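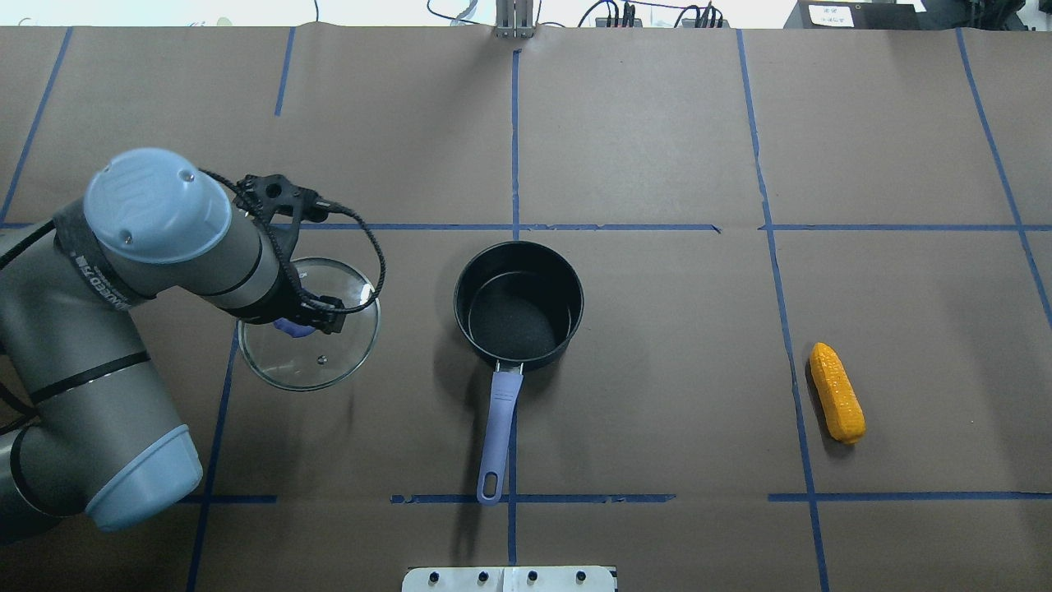
4.2 Home-made percussion and the Clongate sound

Of everything in the Jotstead tapes, the percussion is what kept us listening late into the evening. The label's guitar bands have had some attention from collectors, and rightly so, but the groups that met in the Clongate union hall have been passed over, and their drumming is a joy. Fokano are the best known of them. They began as a street theatre troupe and carried their props over into the music, so that the first side of their debut cassette opens with what sounds like a tray being dragged across a stone floor for the better part of a minute before anyone sings.

The Jotstead catalogue lists 1793 separate recordings, counting rehearsals and alternative takes. We set aside the spoken material and the radio interviews and listened to the rest in the order in which the tapes were shelved. That order is not the order of recording (box 15, for instance, holds some of the earliest concerts next to some of the last), and we say more about dating in Section 5. What matters for the present section is how early the kitchen and workshop sounds come in. They are there on the very first Fokano rehearsal, well before the group had a regular drummer, and they are still there at the end, when the band could easily have afforded a proper kit.

Former members were generous with their memories. Lumturie Vlachou, who sang with Fokano and wrote most of the words, told us that audiences were asked to bring something to hit. "People came with saucepans and biscuit tins and bits of fence," she recalled. "You could hear the room change when they joined in, and we wrote for that." The tapes bear her out wonderfully. On "Rent Day" the band drops to a single bass note, and the crowd picks up the beat, slightly behind at first and then dead on it, for 5 full verses. It is one of the most exciting things in the archive, and it has never been released.

Glass was the great favourite for quiet passages. A clear glass pot lid (Figure 4) gives a short, rather dry note if it is gripped at the edge and a much longer one if it hangs by its knob. Both kinds of sound occur on the tapes, sometimes in the same song, and Hậu Tiêu's handwritten parts for the second touring line-up mark the difference with a filled or an open circle. We had puzzled over those circles for months. Once Tiêu had explained them over the telephone, a whole stack of papers that we had taken for lighting notes became playable music!

The other Clongate groups used these sounds more sparingly. Kinoshita, a trio who shared a rehearsal night with Fokano, kept theirs for the ends of songs, where a rattle of cutlery often takes the place of a final chord. Chiến Đào, their organist, disliked the comparison with Fokano and said so on stage, at length, in the November concert. The speech is very funny and is given in full in Appendix B. Musically, though, the two groups are closer than he allowed. They shared slow marching tempos and a fondness for call and response, and at least two of their choruses have the same tune.

Earlier writing on political song has tended to start from the lyrics. Hằng Đặng's study of leaflet songs made a strong case for starting from the printed sheet, and we learned a great deal from it. With the Clongate material the words are often hard to make out, and the printed sheets are mostly lost. Tape 2503 has no intelligible words at all. It is nothing but feet, tins and a whistle, and yet the crowd plainly knows it as a song and cheers at the turn into the second half. We return to this tape in Section 6, where Hằng Huỳnh's transcription is set beside our own.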